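Jusico Tea Club: Your Questions, Answered

We get a lot of mail at Jusico, and we love it, but the same handful of questions comes up again and again, so we've gathered them on one page. Have a read while the kettle boils!

How does the club work?
Every month we pack a box of teas and send it out to you. The small box holds two teas and the big box holds four, and you can switch between them whenever you like, as long as you tell us before the box has left our shop in Devville.

Can I skip a month?
Of course you can. People go on vacation, cupboards fill up, life happens. Log in, pick the month you'd like to miss, and you won't be charged for it. You can skip up to 3 months in a row before the account goes to sleep, and waking it up again takes one click.

Do you ship to Feltau and Ledesma?
Yes to both! Ledesma boxes travel with our own van and come in the morning. Feltau boxes go by mail, and they can be a bit slow in May when the bridge work starts up again (we're sorry, we've tried every other road).

How much tea is in a pouch?
Each pouch is 100 grams of loose leaf, apart from the powdered teas, which come in smaller tins to keep them fresh.

Do you have anything without caffeine?
We do, mostly mint, rooibos and a lemon blend that our older customers are very loyal to. Tick the caffeine-free box when you sign up and we'll stick to those.

Is bottled green tea the same as what you send?

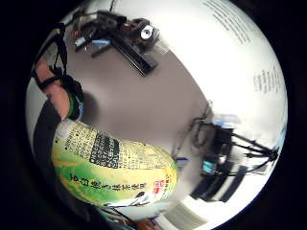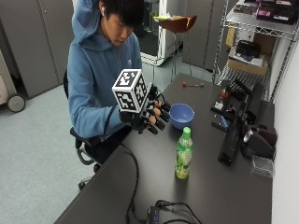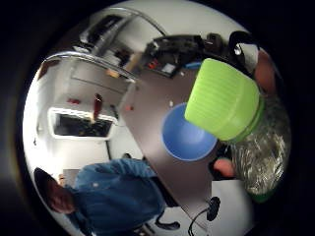
We're leaf people, so you can guess which one we drink at home, but we'd never tell anyone off for grabbing a bottle on a warm afternoon. What you get from us is plain leaf that you brew to your own strength, and that's really the main difference. If you read Japanese, it's worth looking over the writing on the label, like the bold line on the green-and-yellow one, where 抹茶使用 means that matcha has been used. Our own matcha comes as a powder for whisking, and you can add a tin to any box at checkout.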